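Small Stuff, Big Bin

412 shares | 2 comments

Every household with children ends up with The Drawer. Ours in Wynne had 40 years of bits in it, and when Elin Mathias offered me a big gray metal bin with sloping sides, I tipped the whole lot in (what a noise!) and spent a glorious Sunday going through it.

I love a metal bin for this. The slanted walls slide everything toward the middle, it shrugs off scuffs, and you can stand it on the kitchen table and work at a decent height. Go for the flat things first! A green studded plate, the kind you build toy bricks on, is easy to spot and gives you a base for the next hour's finds. Soft pouches can wait at one side until you know what belongs in them. Then come the little round oddments that always creep into the corners, and those are my favorites, because each one starts an argument about whose it was.

By supper we were down to the last few pieces and I was already eyeing the garage.
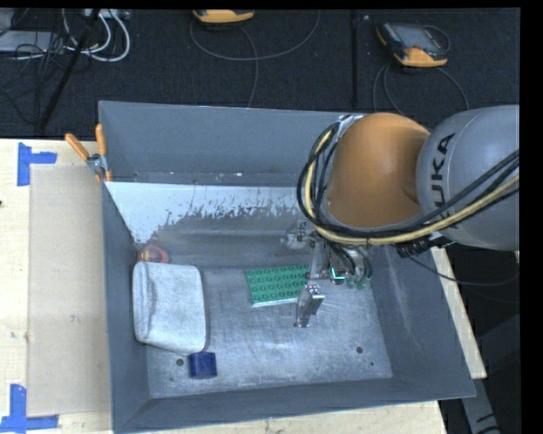 Gwawr Edwards wrote in to say that she sorts hers on an old bedsheet, gathers up the corners when dinner's ready, and has kept one lot going since May.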